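Housekeeping Skills 2, Unit 16
Cloths and Pads: Care, Checking and Folding
Handout for students. Course lead: Ingeborg Zürcher

Bring this handout to the practical session at the Murneck building. You will also need your fold card from Unit 15.

1. What counts as a flat cloth

In this unit "flat cloth" covers hand towels, dusting cloths and microfiber mop pads. They go through the same stages: sort, wash, dry, check, fold, stack. Kitchen linen is handled in Unit 17 and is kept in a separate hamper.

2. Checking before folding

Look at both faces and all the edges. On a striped pad, follow each line of stitching from one end to the other. Loops should stand up. Flattened loops can often be brushed up by hand, but a pad with bare patches goes in the repair bin.

A little fuzz along a hem is normal wear and can stay in service. Trim long threads with scissors; do not pull them. A hem that has opened wide enough to take a fingertip is a repair. 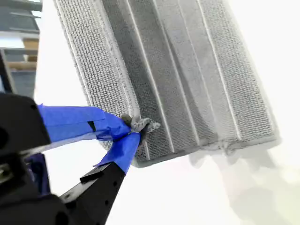
Page last changed: 2021-10-31

Gray pads with lighter and darker bands have to be looked at in good light. Lint shows on the charcoal part and stains show on the light part, so check each band separately. If a corner has been bunched up, open it out and smooth it before you decide anything about the hem.

3. Washing and drying

Microfiber is washed apart from cotton — cotton lint gets into the loops and stays there. No fabric softener and no bleach. Use the low dryer setting. The practice room has Stukard machines, and the program chart is taped inside the cupboard door.

4. Folding

Work on a clean, light-colored table. Lay the cloth flat with the long edge toward you and smooth it from the middle out.

First fold: bring the far long edge to the near one. Line up the edges before pressing.
Second fold: bring the right short edge over to the left.
Third fold, hand towels only: repeat the second fold.

Ribbed cloth tends to creep while it is being folded. Hold the folded edge with one hand and draw the other hand along the ribs.

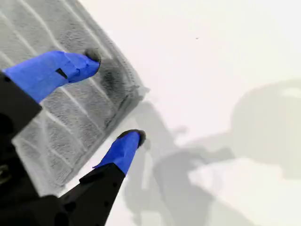
Fig. 2. Gray ribbed towel on a white tabletop.

The folded side of a stack faces the front of the shelf. Stacks are 16 high for pads. Hand towels are thicker, so stop when the stack starts to lean.

5. For the practical

Each pair folds one full stack of pads and fills in the check sheet. Urs Zaugg will sign the sheets. Anyone who missed the July session should see him first about the sorting exercise.

Reading: course binder, page 108, "Textiles in daily use."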